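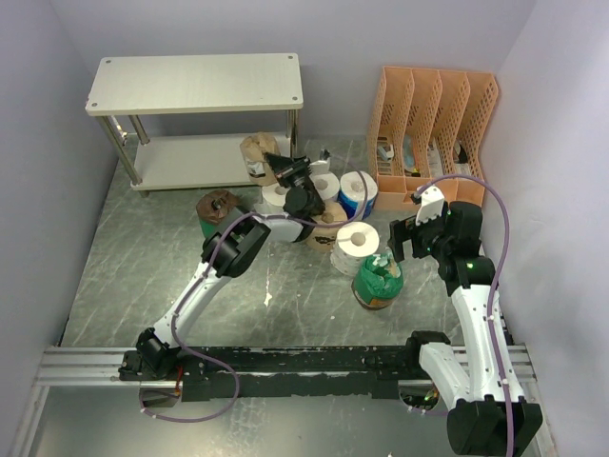
Keogh cell, both arms over the bathroom-items layout. Purple cables are the ones I go on about in items 3 and 4.

Two-Arm Cell Safety Checklist, with my comments
Site: Grundik, Keogh cell
Date: March 31, 2023
Reason for check: left arm faulted out mid-task, restart on hold

So the left arm threw a joint fault reaching over for a toilet paper roll, and it stopped hard. Good news, it stopped! Bad news, it took me most of the morning to find out why, and I'm still only mostly sure. I did the whole sheet while I was in there.

1. Emergency stop, both arms
PASS. Hit it 16 times, mixed speeds, both arms dropped out every time. The button feels mushy compared with the one on the Vellow cell, but it works.

2. Fault log pulled and saved
PASS. Left wrist, torque over limit, then a comms dropout on the gripper right behind it. That order matters to me (if the comms had gone first I'd be blaming the plug).

3. Gripper cable, left
FAIL. This is my suspect. The cable hangs past the base in a big wide loop, and with the arm stretched out that loop can snag on the carriage. I got it to catch by hand on my second try. Shorten the loop and add a clip before restart, please.

4. Gripper cable, right
COMMENT. Runs up over the edge of the file organizer and back down the arm. No damage when I ran my fingers along it, but I don't love it rubbing on that mesh. Move the organizer or move the cable, I'm fine with either.

5. Rail and carriage bar
PASS with comment. Plenty of scratches on the black bar. I checked them for burrs and found none. Bolts retorqued. Grease was last done in January, and it's good for 2000 cycles between services, so we've got almost 300 left.

6. Floor and loose debris
COMMENT. Small white fleck on the floor in front of the items. Wipe down between layouts, folks, it's on the Mustamico card for a reason.

7. Speed limit after a fault
PASS. Set to 40 percent, left arm and right arm. Leave it there until item 3 is signed off.

8. Arm-to-arm clearance
NOT DONE. I want the cable fixed first, then I'll run both arms through the middle at the slow setting and fill this in.

Result: do not restart. Key is in my desk drawer, come find me when the clip is on.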